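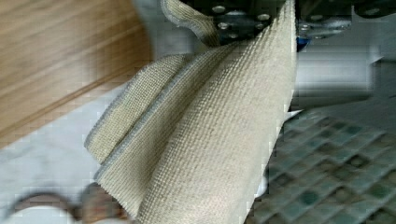 Larkum linen drive passes 1,100 towels

September -- Posted 4:15 p.m.
By the Larkum news desk

A month-long drive for used kitchen towels and cloths in Larkum has brought in 1115 pieces, the town's household exchange said. The exchange, which shares a building with the Wemia laundry, had set no target for the drive.

Cream and beige cotton towels made up the largest group. Many were the older kind with a blue or gray edge, and those were kept together so they could be handed out in matching sets. Of the total, 274 were too thin or stained to pass on and will be cut up for cleaning rags.

Sorting is done by hand. Each cloth is held up, checked along the edges and then folded or set aside. Frayed borders do not rule a towel out -- loose threads can be trimmed and the edge stitched again.

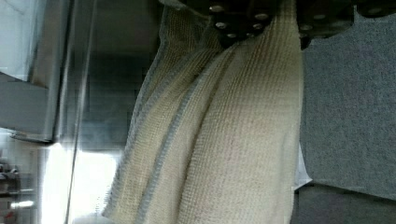 Ribbed and waffle-type weaves take longer to dry than flat ones, the exchange said, and are stacked on their own shelf. Households asking for towels can say which kind they prefer.

The Žukauskas fabric shop on Jilero Street gave thread for the mending and has offered 24 yards of plain binding for edges that are past repair.

Towels in usable condition will be given out from the front counter beginning next month. There is no charge, and no proof of address is needed. Clean kitchen cloths can still be dropped off until 6 p.m. on days the laundry is open. Bath towels and bedding are not being accepted this time.

Shares: 24
Comments: 3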